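**Jollby 432 Countertop Dehydrator**

The Jollby 432 dries fruit, herbs and thin-cut meat on six stacking trays. The fan sits at the back, so air moves across every tray and you don't have to rotate them halfway through.

- Power: 432 watts
- Timer: up to 20 hours, shuts off by itself
- Trays: six, dishwasher safe on the top rack
- Cord: 3 feet
- Item number: 453

Cut fruit to an even thickness and leave a little space between pieces. Apple rings take most of a day at the low setting. Herbs are done much sooner, so check them early. Replacement trays and the Lill mesh liner are sold separately. The older Torkton trays do not fit this model.
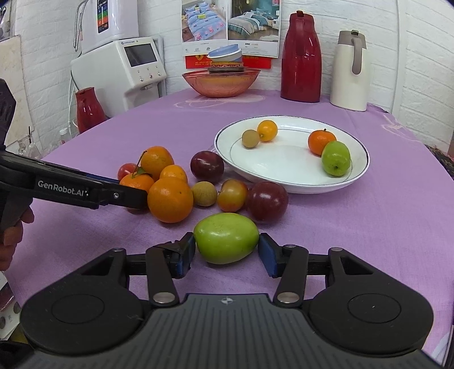 **Can I dry whole fruit with the skin on?**

Small fruit, up to the size of a grape, can go in whole if you prick the skin first. Halve anything larger and take out the pit.

Ships from our Nirosico warehouse. Orders placed by noon Tuesday go out the same day.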